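# The Jellmont Mesh Wash Bag (Sock and Hosiery)

Somewhere behind your washing machine there is a sock. We can't get it back for you. We can sell you a bag with a zip, which should see to the next one.

The Jellmont is the smallest thing in the Haddad laundry range and the one we get the most post about, usually with a photograph of a single sock attached, as if we might have the other. It's a white mesh bag with a beige zip, and it goes in the drum with whatever else you're washing. Put the small and delicate things inside, shut it, and carry on as you would have done anyway.

## What it's for

Socks, tights, stockings, anything with a hook on it, anything that likes to tie itself to a shirt sleeve. Baby socks above all. Omar Mahasneh, who runs our returns desk and has twins, keeps one hanging on the end of the cot and drops the socks in as they come off. When it's full, it goes in the wash. He says this is the only system in his house that has lasted longer than a fortnight.

It also does well with:

- face cloths and reusable make-up pads
- doll's clothes, within reason
- the belt from the dressing gown
- swimming things that you'd like to see again in one piece

It's less good for jeans. People do try. A pair of jeans in a small mesh bag comes out as a very clean brick with a dry middle, and no amount of letters to us will change that.

## The mesh

We went for a fine diamond netting. The big open sort you see on cheaper bags lets the water through nicely, and lets bra hooks through nicely too. The finer net keeps hooks on their own side of the argument. It's soft enough to bunch up in one hand and shove in a drawer, and it has a slight shine where it folds, which Dalal Aoun in our design room calls "a bit bridal" and everybody else calls white.

There's a boot drawn on it in thin dark-brown line, with a frilly top and a small heel. The boot is how you tell the sock bag from the others in the range without reading a label. Hala Salameh drew it on the back of a delivery note and we've never managed to draw it better. We have had one customer ask whether the bag is for washing boots. Please don't wash boots in it.

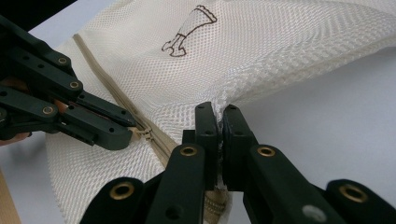 *The Jellmont, with its boot and beige zip.*

## The zip

Most complaints about wash bags are really complaints about zips, so we spent longer on this one than was strictly dignified. It's beige, tape and all, with a small pull tab to match. It runs on closed coils, and it's happiest when you hold the mesh flat with one hand and draw the slider along with the other. Yank it from a bunched-up bag and the tape may twist round the slider. If it does, back it up a little, smooth the tape and try again, with less feeling.

Close it all the way. A zip that is nearly shut is an open zip with good intentions, and a sock needs very little encouragement.

## Washing and care

1. Fill it no more than two-thirds. Things need room to move about or they don't get clean.
2. Zip it fully shut.
3. Wash at 30, or whatever the fussiest thing inside asks for. The fussiest thing wins.
4. Wash whites and colours in separate bags. A bag stops things wandering off, but it does nothing at all about dye.
5. Empty it as soon as the wash finishes and hang it up by a corner. It doesn't need ironing. Nor do socks, whatever your mother told you.

Keep it out of the tumble dryer. Birthe Hafþórsson at our Lovumbridge shop put one through on hot to see what would happen, and it is now a much smaller bag.

## Details

| | |
|---|---|
| Product | Jellmont Mesh Wash Bag, Sock and Hosiery |
| Range | Haddad Laundry |
| Order code | 134 |
| Colour | White, with beige zip |
| Print | Boot, dark brown |
| Best load | Up to 500 g, dry weight |
| Tumble dry | No |
| Sold | Singly |

## Questions we get

**Will it fit a jumper?** A thin one, folded. For anything with a cable knit, look at the larger Stiment bag, which has a jumper drawn on it and is harder to lose.

**Can I hand wash with it?** You can, though at that point the socks are already in your hands and unlikely to get away.

**Does it come in other colours?** No. We tried a grey one in September and sold three, all to Wissam Smadi in accounts.

**My zip pull has come off. Now what?** Write to the Lovumbridge shop with your order number and we'll send another bag. Keep the old one for pegs.

**Does it work for travel?** Very well. Clean socks on the way out, the other kind on the way home. The mesh keeps the air moving but it won't hide a smell, so pack with some thought for whoever opens the case.

Orders placed before noon go out from Lovumbridge the same day. Returns are accepted unused, and please check the bag for socks before posting it back.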